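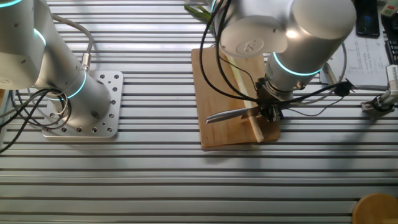 ## 4. Starting a cutting shift at the prep cell

Section 4 is for kitchen staff at the Ginholm site who have finished the half-day induction. If you have not, ask Toàn Hà for a place on the October session and work at the hand prep benches until then.

### 4.1 What your job is now

The cell cuts long vegetables such as leeks and green onions. You no longer hold the knife for these. You trim and wash the stalks, load them, check the cuts, change boards and decide when the blade needs sharpening. Herbs, onions and anything with a pit are still cut by hand.

The posted rate is 28 stalks per batch. It applies to the cell. No one's hours or pay are tied to it, and you may stop a batch at any time without asking.

### 4.2 Before you power on

1. Wipe the slotted table and clear scraps out of the slots with the plastic pick.
2. Check that both arm bases are tight. Do not retighten them yourself. Report a loose one to Toàn Đàm.
3. Look along the cables on each arm. They must hang clear of the board and must not be pinched at a joint.
4. Set a clean board under the knife arm.
5. Put on the cut-resistant gloves. They are for blade handling only and will not protect you from a moving arm.

> **CAUTION:** The knife stays sharp when the arm is off. Never reach under the blade to move a board.

### 4.3 First cut

1. Turn the key on the Bisura panel to SETUP and wait for the light rings on both arms to come on.
2. Press HOME. The arms take 18 seconds to reach their start positions.
3. Lay one trimmed stalk on the board, root end toward you.
4. Step back behind the yellow floor line.
5. Turn the key to RUN and press CUT ONE.
6. When the arm has parked, turn the key back to SETUP before you touch the pieces.
7. Measure three pieces with the card gauge. If any is too thick, see 4.5.

**Note:** Leafy tops can be left on, but they must not rest against a joint.

### 4.4 Blade changes

Change the blade after 546 cuts or when the pieces start to hang together, whichever is first. Use Quách blades from the locked drawer, and write your initials and the counter reading on the log sheet.

> **CAUTION:** Two people are needed for a blade change. One holds the key and does nothing else.

### 4.5 Pieces too thick

1. Check that the board is flat on the table.
2. Run CUT ONE again with a new stalk.
3. If the result is the same, switch off, hang the red tag on the panel and call extension 1110. Move the batch to the hand benches.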